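**Sugar work, session 3: hard caramel and toffee**
Notes by Janaka Bepari, Corwood evening kitchen

Last time we made fudge, which forgives many mistakes. Caramel does not forgive so much. Please read the sheet before you light the stove.

Weigh 1000 g of white sugar for the whole group and divide it in 6 pots. Add water only until the sugar looks like damp sand. 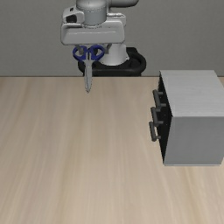
Do not stir after it boils. If crystals grow on the side, brush them down with a little water. When the colour is light amber, take the pot off the heat, as it will keep cooking for some moments.

For pulled toffee, wait until the edges can be folded, then oil your hands and pull 8 times.

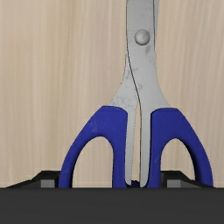

*Scissors with blue handles, blades closed.*

Homework: try Hülya's flavour with orange peel.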